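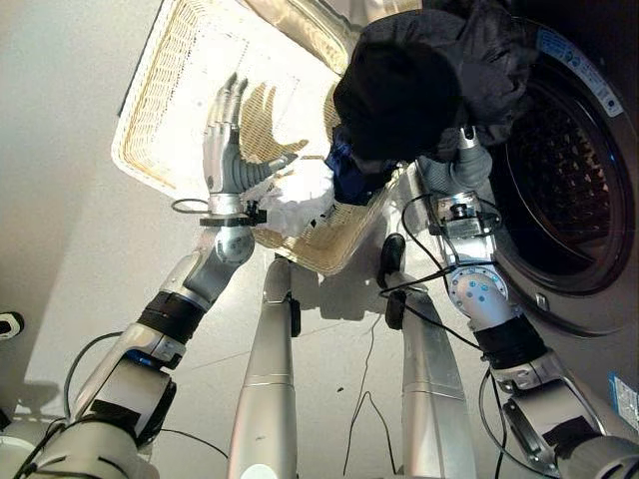

We use cookies to remember your settings and keep you signed in. Accept / Manage

Community Help > Laundry > Sorting and Washing > Whites with darks

3 May 2024

Posted by Baek

Wicker basket next to the front loader – do I still have to sort?

Hi all! I finally have a front-loading washer in my own place and I'm ridiculously happy about it (after years of carrying bags to the laundromat, doing a wash in my socks feels like a vacation). I keep a rectangular wicker basket on the floor right beside it and everything goes in there together, whites and navy things and whatever else came off that day.

My mother always had separate hampers and would never let a white cloth touch anything blue. I don't have the floor space for two baskets. So what I'd love to know is:

Can dark clothes stain white ones just from lying in the basket together? If I'm only washing a small load, can I throw it all in? And is wicker OK for this, or is it going to snag my clothes? I love how it looks and would really like to keep it!

The navy pieces are fairly new, bought in March, and I've washed them once.

Sun-ja Hyun

Oh, congratulations on the washer! I remember that feeling so well.

Dry clothes sitting together for a day or two won't hurt each other. Damp is where the trouble starts. A wet washcloth under a new navy shirt can pick up color overnight, and I have a set of pale blue pillowcases that used to be white to prove it. Hang anything damp over the tub or a chair back until it's dry and then drop it in.

For the wash itself, keep the new darks away from the whites for the first four or five washes. After that I get much braver. If you aren't sure, do the cotton ball test: wet a white cotton ball, press it on an inside seam for a minute, and look at it. If it comes away blue, wash that piece by itself in cold.

With one basket, I make two piles in it. Whites go at one end and darks get pushed into a corner at the other, and when it's time I lift out one pile and leave the rest where it is. No second hamper needed, and I can do it half asleep.
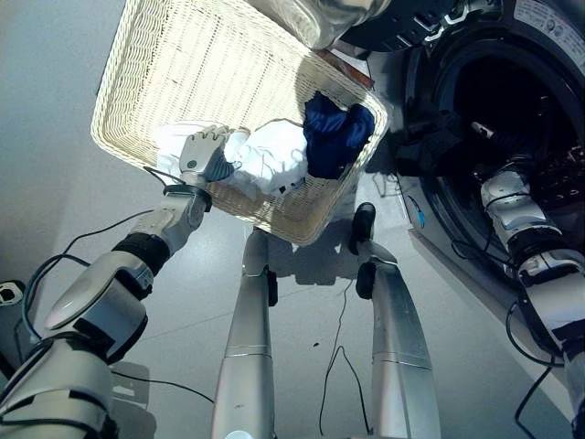

White and navy in the same wicker basket, by the washer

It doesn't have to be tidy at all, just far enough apart that you can grab one color in an armful. I like a wide shallow basket for this much better than a tall one, where everything ends up in layers and the sock you want is always on the bottom.

About small loads: wait a day if you can. A front loader cleans by dropping the clothes as the drum turns, and one or two heavy items on their own tend to bunch on one side and make it thump when it spins. A few towels evens things out nicely.

Kellen

cold water, color catcher sheet, everything in together. 800 spin. been doing it for years and my whites are fine (ok, they're fine-ish)

A-yeong Um

I'm a wicker fan too, so please keep the basket! Mine was a thrift store find and it's my favorite thing in the whole laundry corner. To stop snags, run an old pair of tights over the inside and along the rim. Wherever they catch, there's a rough end. Snip it close with nail scissors and give it a light rub with fine sandpaper – it took me one evening, with a podcast on.

If you've got knits or anything with lace, line the basket with a cotton pillowcase slit down one side. You can wash the liner along with your whites. Dust does get into the weave, so every month or so I take mine outside, turn it upside down and smack the bottom, then go over it with the brush end of the vacuum. Don't leave it sitting on a wet floor, the underside will go moldy before you notice.

I agree with Sun-ja on the damp things. One more for front loaders: leave the door open a crack after you unload, and wipe the rubber seal, especially the fold at the bottom. I find hair ties in there constantly!

Baek

Thank you so much, all of you! Did the cotton ball test on the navy shirt and wow, it came out properly blue, so that one's going in alone. Two piles from now on. Off to look for some old tights.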